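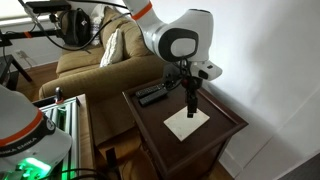 Section 4: Payment approval and call-back checks

Most of the money lost to invoice fraud leaves by way of a normal payment that a normal member of staff has approved. Flasberg can't tell a crook's bank details from a supplier's, whatever the sales leaflet says about "smart protection". What it can do is hold a payment until a second person has looked at it, and that only helps if the second person is really somewhere else, on a different device, with a different password. Two approver logins saved on the same office laptop, lying side by side like the pair of black remote controls on that side table, are one login as far as a thief is concerned. Set things up with that in mind.

Before you start

You will need an administrator login, the phone of each person who will approve payments, and a list of supplier phone numbers taken from signed contracts or old paper invoices. Do not take the numbers from recent emails. If you moved over from Barkier, don't trust the imported contact list either. The import tool brings over whatever was there, including anything somebody changed last November and forgot to mention.

4.1 Turning on two-person approval

1. Sign in as administrator and open Settings, then Payments, then Approval.
2. Set "People needed" to 2. The factory setting is 1, and I have never heard a good argument for it.
3. Under "Apply to", choose "All new payees and all changed bank details".
4. Enter a limit for payments to existing payees. The box suggests 2,000. Pick a figure that would hurt if you lost it, then go lower.
5. Add each approver by name. Each must have their own email address. Shared addresses such as accounts@ are accepted by the software and should not be used.
6. Press Save, sign out, and sign in again. Check that the setting has stayed put. In version 382 it sometimes went back to 1 if you left the page by the Back button.

Note: The administrator can switch approval off without asking anyone. There is no way round this at present. Give the administrator login to someone who does not make payments, if you have such a person.

4.2 Pairing the approval phone

1. On the approver's phone, open the Flasberg app and choose Pair.
2. Type in the 12-character code from the Approval page. It runs out after 26 minutes.
3. Choose "Ask every time". The other choice, "Remember this phone", skips the PIN, and the PIN is the part worth having.
4. Send a test payment request and refuse it.
5. Check that the payment is shown as Refused on the computer as well as on the phone.

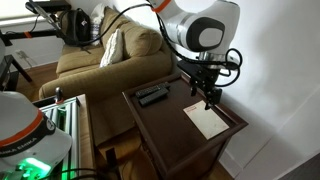 If it still shows as Waiting, unpair the phone and start again from step 1. Don't leave it overnight in the hope that it will catch up.

Caution: Text message codes are offered as a fallback. Leave them off. A thief who talks the phone company into moving a number to a new SIM will get the codes and you won't. The help page calls text messages "secure for most users" and doesn't say who the rest are.

4.3 Call-back on changed bank details

The software will show a yellow box reading "Have you checked this change?" with a Yes button under it. Pressing Yes proves that somebody pressed Yes.

1. Leave the payment on hold.
2. Find the supplier's number on your own list, the one made before you started.
3. Ring it. Ask for a person you have dealt with before.
4. Have them read out the new account number to you. Do not read it out to them and wait for them to agree.
5. Type the name of the person you spoke to in the Notes box, with the time of the call.
6. Only then press Yes.

Kalevi Toivonen, who went through this section for us, adds that a call coming in from the supplier doesn't count, however friendly, even if the right number shows on the screen. Hang up and ring back.

4.4 What the alerts will and won't do

Flasberg sends an email when bank details are changed. If the thief is already reading your email, the alert can be deleted before you see it. Send alerts to the paired phones too (Settings, Alerts, App).

The "risk score" beside each payment is a number from the Wouters add-on. We asked how it was worked out and were told it was "based on many signals". Treat a high score as a reason to stop. A low score is not a reason to carry on.

If you think a payment has already gone to the wrong account, ring your bank first, on the number printed on your card or statement, and see Section 7 afterwards.

Section last changed 5/28/19, H. Taipe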